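6/9/19

I live with a wooden floor since March, and I want to write down what I learned about keeping it empty. In the old apartment in Skutville we had gray carpet in every room, and a carpet forgives many things. You drop a pen and it stays where it fell, and you find it maybe in one week. On the new floor everything is visible, every coin and every hair, and in the beginning this made me a little nervous.

The house is in Cloltalcombe, at the end of the bus line. The boards are pale and narrow, with some warmer places where the color is more like honey. The previous owners had rugs almost everywhere, and when we rolled them up we understood that the floor was the best part of the house. So I made a decision that nothing should live on the floor except furniture. It sounds very simple. It took me until now to be near to it.

## What was on the floor

My problem was never big things. A chair has a place and a suitcase goes to the closet. My problem was what I call the soft things: pouches, pencil cases, cloth bags, the small case for the headphones, the bag that holds other bags. They do not stand, so you cannot put them nicely on a shelf, and they slide from the sofa when somebody sits down. They also have something inside, so you don't want to throw them in a drawer without looking first.

One Saturday I collected all of them on the bed. I had 19. I was surprised, and also a bit ashamed, as I remember buying only a few of them. The others came with something, or they were presents, or they were sewn by me in the winter when I was learning zippers.

I opened each one and took out what was inside. I found 70 cents, many hair ties, a key which opens nothing in this house, two lip balms of the same kind, and a receipt from Akpalu, the fabric store, for 5 zippers. I still have three of these zippers, so I know at least that I used two.

## The hooks

My first idea was a basket. I had a basket in the old apartment too, and I know how it goes: you put things in, they sink, and after one month you buy a new pencil case although you own four. So this time I wanted to hang them.

I bought a rail from Hunodlow. It is a simple rail with hooks that you can move left and right. The one I wanted first cost 229 with the matching shelf, and I stood in front of it for a long time, but I went home with the small one without shelf. I think it was the correct choice, though I look at the shelf on their website sometimes.

Hanging a pouch is not so easy as hanging a towel. Most of them have no loop. I tried to hang them by the zipper pull, and please do not do this with a full pouch. The weight pulls the zipper open slowly, and in the morning your pencils are on the floor again. What I do now is to sew a short loop of ribbon in the side seam, near the end where the zipper closes. You need to open only a little bit of the seam, put the ribbon in, and close it with small stitches by hand. For me it takes one episode of a radio program.

If the fabric is thick, use a strong needle. I broke one thin needle on the second pouch and then I was more careful.

## Denim is the most difficult

I like denim pouches the most, and they are also the ones that I find on the floor most often. The fabric is heavy and a bit stiff, so they keep a round shape even when they are empty, and they roll from the edge of a table more easily than you think. On the light boards at least you see them immediately.

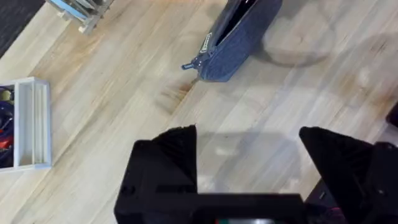
## What I would do in a different order

I would empty the pouches before buying anything. After the Saturday on the bed I gave away more than half of them, and then the small rail was enough. If I had gone to the store first, I would have the big one now, with empty hooks.

I would also wash the denim ones before I sew the loops. New denim can give color, and I was worried for the boards, especially with wet fabric. I wash them inside out, in cold water, with the zipper closed, and I dry them on the balcony and never on the floor.

The floor itself needs little. I sweep it in the direction of the boards, and on Sundays I go over it with a cloth that is almost dry. There are some darker streaks in the wood, and in the first weeks I tried to clean them – they are only the grain.

I have two pouches left without a loop. The ribbon is finished, so they are waiting on the kitchen chair until I go to Akpalu again.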